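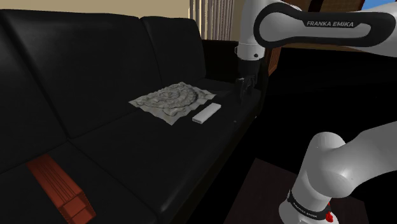

From: Ecaterina Matei
To: Keane roster list
Subject: Re: [keane-rosters] Winter pack for Matdale Hockey - call for testers

Hi all,

I've left most of Fung-ping's message in below so people on digest can follow. My comments are in between. I'm not against the pack. I've used every one of his since I joined the list and I've got a season going on the last one right now. But I read this announcement twice and I have doubts about most of it, and I'd sooner say so before people start overwriting their saves.

Fung-ping Lam wrote:

> Hello everyone. The winter pack for Matdale Hockey is ready for
> testing. It has 3747 players across all leagues, up from 1780 in
> the last pack. Every player has been rated with the new formula,
> so for the first time the junior and minor league ratings are on
> the same scale as the top league.

That's more than double the players in one go. Where did the new ones come from? The last pack took the better part of a year, and that was with several of us typing in birthdates and shooting hands by hand. I opened the junior file last night and went through the two leagues I follow. The names are mostly fine. The heights and weights are suspicious. On one team the whole blue line is the same height and the same weight, which tells me somebody filled a column down and meant to come back to it.

If the new players were pulled in from a spreadsheet by script, fine, but please say so and say which spreadsheet. We had this trouble with the Aditz import and it was months before we found all the goalies who'd been entered as left wingers. I still had one turn up in a draft in my own save, rated 4 for glove hand and playing on somebody's third line.

> The formula takes points per game, ice time and age and gives
> a single overall number, which the game then splits into
> attributes by position.

I don't buy this, at least for defencemen. A stay-at-home defenceman who plays half the game and picks up a handful of assists is going to come out looking like a spare part. I tried it on paper with a few of the older fellows in the top league and they all dropped hard. The ice time is supposed to rescue them, I suppose, but the weight on it looks far too small to me. And how does any of this work for goalies, who have no points at all? There's not a word about goalies in the readme. If they've been left on the old ratings then the scales don't match, and the claim about everything being on the same scale isn't true.

The other problem is the split by position. The game's own split is bad. It gives every centre good faceoffs whether he can win a draw or not. We spent two packs undoing that by hand, and if I'm reading this right we've just thrown the work away. Could you confirm one way or the other? I looked at faceoffs for the top league centres and they sit in a very tight band, which they didn't before.

> I have simulated 300 seasons with the new ratings and the league
> averages for goals, shots and penalties are all very close to
> real life. The scoring leaders look right too.

I'm glad somebody has the patience. But league averages are the easy part. You can get a believable goals per game out of a roster where every team is the same, provided the sliders are set for it. What I'd want to see is the spread. How many points does the last-place team finish with? How often does the same club win? Does a rookie ever have a bad year? With the last pack, the good teams stayed good forever and the bad ones never got out of the basement, and the averages on that one looked lovely as well.

Also, were those seasons run with injuries on? And with the trade logic at default? I ask because I ran five last night (I know, five is nothing) with injuries on, and in three of them a minor league call-up finished in the top ten in scoring. Same fellow twice. He's a decent player and I've nothing against him, but he is not that. It looks to me like the minor league numbers went in without being knocked down for the level of competition, which is just what you'd expect if points per game is doing most of the work.

I've kept the save files from all five and can send them to anyone who wants to have a look. They're too big for the list.

> Faces and sweaters have been updated with the art from Tuker.
> About half of the top league has new portraits.

Sweaters look very good, no complaints. The new away whites especially. The shoulder numbers used to blur into the stripes and now they don't.

Is the Tuker art cleared for us to include, though? The last time I looked, the note in their download said to link to it and not to repack it. That may have changed. If it hasn't, we should take it out of the zip and put a link in the readme, like we did with the rink ads. It would be a shame to have the whole pack pulled over portraits. Fung-ping, if you've got a message from them saying it's all right, maybe post it to the list so it's in the archive.

> The pack works with existing saves. Just copy the files into your
> roster folder and say yes to overwrite.

Please, please don't anyone do this yet. I copied it over a spare save to see, and the game loaded, and for a few minutes I thought I'd been worried over nothing. Then I simmed ahead to November and the free agent list had two copies of nearly everyone in it. My guess is that the player IDs have been renumbered to make room for the new juniors, so the game thinks the old players and the new players are different people. Contracts were a mess as well. My second-line centre was on the books for two clubs at once.

A new career started from scratch seemed fine on that score. So at the very least the readme should say NEW CAREERS ONLY at the top, in capitals, until somebody has sorted out the IDs. And back up the folder first, whatever it says. People who joined this year may not know that the game doesn't keep a copy of the old roster for you.

> I would like to release on Wednesday if there are no major
> problems.

I think these are major problems. I'd call the duplicates major all by themselves. What is the hurry? The game has been out for years and there's no patch coming that I've heard of. The other site's pack came out last month, and I know some here feel we ought to answer it, but I've tried theirs and it's not much good either. Their goalies all have the same name on the mask. I don't think we lose anyone by taking a few more weeks.

For what it's worth, my own order of business would be the player IDs first, then some kind of discount on the minor and junior leagues, then the centres' faceoffs put back to what we had. The heights and weights can wait for a later update, as long as they're listed in the readme as not done. I can take the faceoffs myself. I still have the old file with all the hand edits and it should be a matter of matching names, apart from the two Swedes who are spelled differently everywhere.

> Thanks to everyone who sent corrections over the summer.

I sent in a page of corrections in the summer and I checked for them, naturally. The trades are in. The captaincies aren't, for any of the clubs I sent. Did anyone else's go missing? If it's only mine then I may have sent them to the old address, and I'll send them again.

One last question for the list at large. Has anybody tried this on the older version of the game, before the final patch? The readme says "should work", and I've been burned by "should work" in this hobby before. I don't have the old version installed any more, so I can't test it. If you do, run one season and tell us whether the playoffs start. That's where the last pack fell over, and it took a whole season of play to get to the crash.

Fung-ping, none of this is meant to put you off. It's a huge amount of work and most of us couldn't have done it. I just don't believe the numbers yet. If you can post the formula with the actual weights, I'll run the top league defencemen through it on the weekend and put up what I get beside the old ratings.

Ecaterina

--
To leave this list, send a blank message with "unsubscribe" in the subject line.
Attachments over the size limit are removed without notice.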